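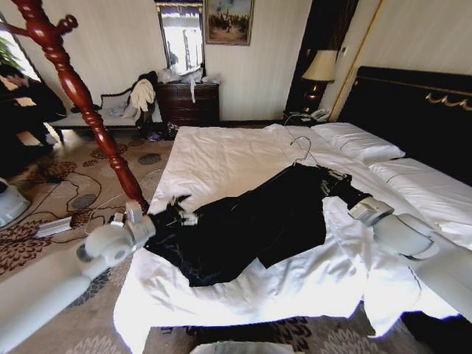 Slide 1: a dark garment on a white bed

Search this site Search

Reading before sleep – notes for the talk at Karkley library, 64 seats

Good evening and thank you for coming. Wait for the door to close. Thank Salamatu Ofori for the invitation.

I started to read at night in January, after a difficult year at work. My first book was short, 80 pages, and I needed three weeks for it. Say this slowly, people usually laugh.

The rule I follow is ten pages, then the lamp goes off. If the chapter is good I am allowed to break the rule.

Slide 2. Three books I recommend:
– "The Lockyer Letters", Naa Gyamfi. Two sisters who do not speak for many years. Read the paragraph on page 49.
– "Small Repairs", Ifor Hopkin. For anybody who is starting again after a divorce.
– "A Room in Lerance", Nhyira Agyeman. It has 267 pages and it is the slowest one, but I have given it to four friends.

Ask: which book did you leave in the middle, and why? Take two or three answers only.

Questions until half past eight. The loan forms are with Abdul-Rahman at the desk.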